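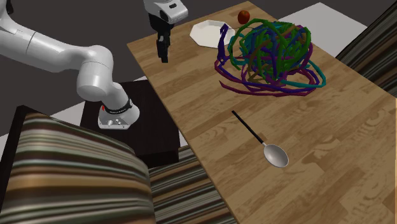 Datasets > Fudia > Lullideck cords

Lullideck cords: read me first

Hi! Lullideck is our pile of simulated tabletop runs, 2,099 of them, made for teaching an arm to sort out a messy table. Cords are the hard bit (they loop under each other and the physics gets slow), so 562 runs have a tangle in them — start there if you like trouble.

Each run is one folder with joint positions, gripper state and rendered views. I've held back 2 room layouts for testing, so please don't train on those.

Ona Koppel built the rooms, and I did the rest. Bugs to me, please!

Aliki Psarras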